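I gave up on sourdough in January and I feel better for it. There, I've said it. Two years of feeding a jar of grey sludge every morning before I'd fed myself, and what did I have to show for it? A lot of flat loaves and a kitchen tap permanently crusted with flour glue.

My starter was called Gittins, after a maths teacher of mine who also smelt faintly of vinegar. Mali Maddocks gave me the first spoonful of him in an old jam jar, with a page of instructions so stern I was frightened to go on holiday. I once took him to Tenby in a cool bag. My sister has not let that go.

Anyway, what I make now is a plain white yeasted loaf, the sort my nan would have called bread. Flour, water, salt, a bit of butter, a sachet of the dried stuff from the corner shop. I start it after breakfast and we eat it at lunch. It's soft, it goes mouldy by Thursday if we don't get through it, and it makes the best toast I've ever had. Branwen Wogan came round for soup and ate five slices, then asked whether I'd bought it (I was thrilled, obviously).

The one thing I have kept from the sourdough days is the long, cool rise, but only when I remember. If I mix the dough before bed with half the yeast and leave it in the fridge, it tastes of a bit more in the morning. If I forget, it gets an hour and a half by the boiler and nobody complains. Do knock it back gently, though. I used to thump it like I was cross with it, and the crumb came out tight as a sponge.

Flour I'm fussier about. I went through a phase of ordering heritage wheat in sacks and I'm sure it was lovely stuff, but it behaved differently every time and I never learned its moods. Ordinary strong white from the supermarket suits me fine. I weigh out 500g and add 320g of water, and if it feels sticky I leave it alone for ten minutes and have a cup of tea – it nearly always sorts itself out.

Then there's the question of what you put the bread in once it's out of the oven. I've had the enamel bin and the linen bag, and I've gone back to a basket with a clean tea towel in it. Wicker on a white table looks cheerful, even before there's any bread about.
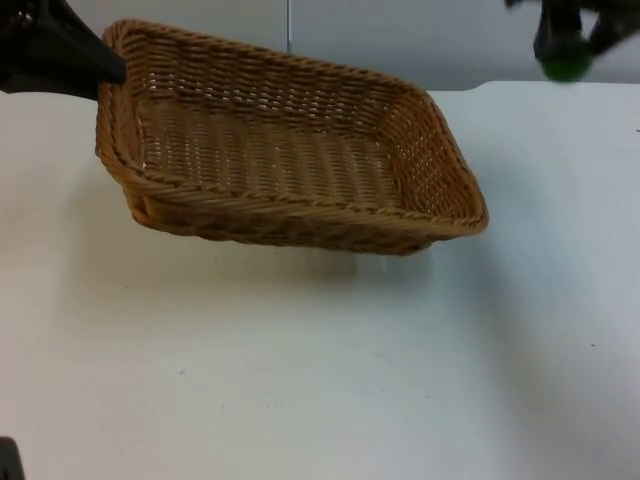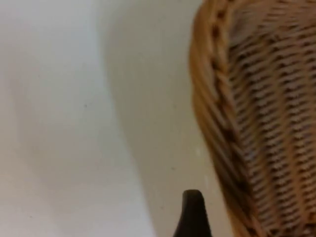
Mind you, you do have to let the loaf cool first, and I am terrible at that. Dilwyn Prothero, who baked for a living for most of his life, told me to wait two hours before cutting. I manage twenty minutes. The first slice always squashes and I always eat it standing up, with too much butter, over the sink.

Next I want to have a go at rolls for the summer, the floury kind you can get a proper sausage into. If anyone has a recipe that doesn't involve a jar with a name, please put it in the comments.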